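Lesezeit > Kurzgeschichten > Der Zählerstand

Wir verwenden Cookies, um unsere Seiten zu verbessern. Mit dem Weiterlesen stimmen Sie der Verwendung zu.

Der Zählerstand

Der Zähler hing im Keller hinter dem Regal mit den Einmachgläsern. Firouzeh Kazemi zog das Regal ein Stück vor und las ab: 2.573. Sie schrieb die Zahl auf den Rand der Karte und ging wieder nach oben.

In der Küche saß ihr Bruder im Mantel. Er war am Morgen aus Beranum gekommen, mit dem Bus, vier Stunden.

»Und?«, fragte er.

»Im Juli waren es 691 weniger.«

»Da war sie doch schon im Heim.«

»Eben.«

Sie setzte Wasser auf. Die Mutter hatte 35 Jahre in der Wohnung gelebt und jeden Monat den Strom abgelesen, immer in dasselbe Heft. Das Heft lag noch in der Schublade bei den Gummibändern. Der letzte Eintrag war in ihrer Schrift, danach kam nichts mehr.

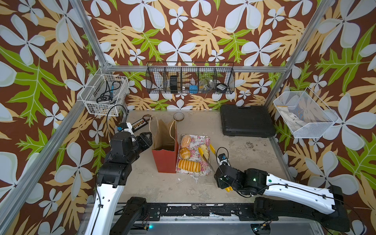
»Vielleicht der Boiler«, sagte der Bruder.

»Den habe ich abgestellt.«

»Dann Hornik.«

Hornik wohnte im Erdgeschoss. Er hatte der Mutter die Kohlen getragen, als es noch Kohlen gab, und später die Einkäufe. Einen Schlüssel zum Keller besaß er auch. Firouzeh nahm die Karte und ging hinunter. Der Bruder blieb sitzen und rührte in seinem Tee.

Hornik öffnete nach dem zweiten Klingeln. Hinter ihm im Flur war es sehr warm. Er sah die Karte an und dann ihre Hausschuhe.

»Ich wollte es Ihrer Mutter sagen«, sagte er. »Sie haben mir am 11. September den Strom gesperrt, letztes Jahr schon. Sie hat gesagt, nehmen Sie ein Kabel.«

»Meine Mutter hat das gesagt?«

»Sie hat es selbst durch die Kellertür gelegt.«

Firouzeh überlegte, ob sie ihm glaubte. Die Mutter hatte nie jemandem etwas geliehen, nicht einmal einen Schirm.

»Brauchen Sie es noch?«, fragte sie.

»Über den Winter wäre gut.«

Sie ging wieder hinauf. Der Bruder hatte das Heft aus der Schublade geholt und blätterte darin.

»Was sagt er?«

»Es ist der Boiler«, sagte sie. Dann nahm sie ihm das Heft ab und trug den Stand ein.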